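Planning the February Equipment Request
Wednesday, December 19, 2018
Filed under: Budgets, Automation

The equipment request for the coming year is due in February, and the greater part of this month has gone into deciding what it should contain. Several readers who manage small automation groups have asked how such a request is put together when the total is modest and the demands on it are not. This post sets out the present state of the plan. It will change before it is submitted.

Starting point

The group holds one arm, purchased under the previous plan, and one parallel gripper. The arm is adequate for another cycle. The gripper is the subject of most of the discussion, as are the items that surround it: finger sets, mounting plates, fixtures, spare cables and the workstation on which the simulated work is run.

Quotations were requested from Heltness and from Hosent. Both replied within the month. Heltness quoted for a complete gripper package, with controller and cabling included. Hosent quoted for the gripper alone and listed the remaining parts separately, so the two figures could not be compared until the missing lines had been filled in by hand. Once that was done, the Hosent total was higher than it first appeared, though still below the other. The difference is small enough that delivery terms will probably decide the matter. Heltness offers 30 days from receipt of order. Hosent would commit only to a quarter.

Simulation before purchase

The request was delayed so that the handling tasks could be built in simulation first. Under the earlier plan, fingers were ordered from a catalog and the tasks were then adjusted to suit them. Two of the sets purchased in that way are still in their packaging, and the plan for this year has been written with them in mind.

The simulated work uses a plain setup: a flat surface, a wooden border, a gripper with two blade-like fingers, and an object to be handled. Viewed from the gripper, it is a sparse arrangement, and the render is simple. Surface texture and lighting were given little attention. The questions that bear on the budget concern opening width, finger length and the clearance available near an edge, and those can be studied without a more detailed model.
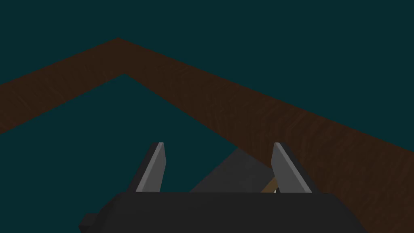
What the simulation changed

Three lines of the draft request were revised as a result of this work.

The first is finger length. The draft called for a long set and a short set. The long set has been removed for the present, and the amount has been moved to fixtures.

The second is the workstation. The existing machine is able to run the simulation but is slow to do so when several trials are queued, and it is shared with two other groups. A replacement graphics card was quoted at $1,544 by Kettunen, installation included. This is now the largest single line after the gripper itself. It was not in the draft at all.

The third is spare parts. The allowance was set at a fixed sum in past years, with no record of how the sum was reached. It has been replaced by a short list - one spare finger set, one cable, one connector kit - with a price against each entry.

Items deferred

A wrist force sensor was considered and has been put off until the next plan. The Eltico unit remains the preferred choice, and the quotation has been kept on file, but the integration work would fall in the same weeks as the gripper installation. A second arm was also raised in discussion. It would require floor space the group does not have, along with a guarding assessment, and it should be requested as a project of its own.

Contingency and approvals

The contingency line has been left as it was. Any item over $100 must carry a written quotation, including items from suppliers used in earlier years. Shipping should be entered on a separate line, as it was omitted from the last request and had to be found elsewhere.

The revised sheet will be circulated in January. The Hosent quotation lapses before the February deadline and will need to be renewed, and a request for the renewal has already been sent.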